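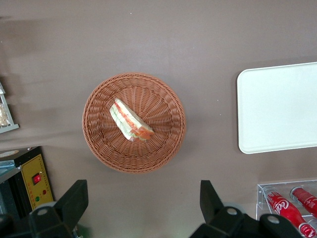

A sandwich in a woven basket. Lunch is provided on both study days.

Call for Participants: Shift Work and Midday Meals Study

Drekthorpe Center for Work and Health
Posted 20 November 2024

The Drekthorpe Center for Work and Health is looking for adults who work shifts to take part in a paid study of when people eat during the workday and how alert they feel afterward. We want to hear from people in warehouses, hospitals, kitchens, bus garages, call centers, cleaning crews and any other job where the hours move around.

The study runs in February. Places are limited and we expect the early sessions to fill first.

What the study is for

Most advice on meal timing was written with office hours in mind. A person who starts at 5 in the morning, or who changes from days to nights in the middle of the month, may eat lunch at a time that doesn't match any of it. We are comparing people who eat at a fixed point in their shift with people who eat when the work allows. We are not testing a diet, a supplement or a medicine, and you will not be asked to lose weight.

Who can take part

You can apply if you:

are between 20 and 60 years old
work at least 24 hours a week, with at least one shift a week starting before 7 a.m. or ending after 9 p.m.
have been in your current job for three months or more
can read and answer short questions in English or Spanish
can come to our building twice

We can't accept you if you are pregnant, if you take insulin, if you have been told by a doctor to follow a set meal schedule, or if you have taken part in another study at the Center in the past year. People with celiac disease or a severe food allergy should call before applying. Our kitchen handles wheat, milk, egg, sesame and nuts, and we have no separate preparation area.

You do not need permission from your employer. We don't contact employers and we don't tell them who has signed up.

What you will be asked to do

The study takes 16 days from start to finish.

First visit, three hours. You will go over the consent form with a member of staff, answer questions about your work and sleep, and have your height, weight and blood pressure taken. You will then do a set of reaction-time tasks on a computer, eat lunch, and do the tasks again. Please don't eat or drink anything but water in the three hours before you arrive.

At home and at work. You will keep a short diary of what time you eat and what time you sleep. It can be done on your phone or on paper. Most entries are one line. Once a day you will also rate how awake you feel on a scale from 1 to 10. You will wear a wristband that records movement. It has no microphone and does not record where you are.

Second visit, two and a half hours. Same tasks, same lunch, and a short talk with a researcher about how the diary went. Bring the wristband back with you.

The lunch is a plain one: a sandwich, fruit and water. You choose the filling when you book (cheese, egg, turkey or hummus), and you will get the same filling at both visits. We need you to eat the whole sandwich, so pick one you like.

Payment

Participants who finish the whole study receive $305. This is made up of $100 for the first visit, $85 for the diary and wristband, and $120 for the second visit. If you stop early you keep the payment for the parts you have completed. Payment is by check or prepaid card, handed over at the end of the second visit or mailed within ten business days if you withdraw.

We also cover bus fare or parking. Keep your ticket or receipt.

Please note that study payments may count as income for tax purposes and for some benefits. We can give you a letter stating the amount and date.

Risks and privacy

The risks are small. Some people find the computer tasks dull or tiring, and the wristband can irritate the skin. You may take it off at any time — just write down when.

Your answers are stored under a number and your name is kept in a separate file. Results will be published for the group as a whole. You can leave the study at any point without giving a reason, and you can ask us to delete your data up to the day the analysis begins. That date will be printed on your consent form.

Where

Visits take place at the Farquharson Building, Room 2202, on the Dimcombe campus. The Wustbridge bus stops across the street. The main entrance has a ramp, and there is an elevator to all floors. Sign in at the front desk and someone will come down to meet you.

Visits can be booked for mornings, afternoons or early evenings. If you are coming off a night shift, tell us when you book and we will try to find a time that doesn't cut into your sleep. There is no child care on site, but a partner or friend may wait with children in the lounge on the ground floor.

How to apply

Ask for the screening form at the front desk of the Farquharson Building, or call the study line and we will fill it out with you over the phone. It takes ten minutes. Have your shift schedule for the next month at hand if you have one.

Effie Buchanan books the visits and can answer questions about times, travel and payment. Questions about the research itself go to Bienvenido Gatchalian, who leads the study. For Spanish, ask for Uriel Tapia.

We reply to all applicants, including those we can't place. If the sessions are full, your name will go on a waiting list unless you tell us otherwise — people do cancel, sometimes the day before.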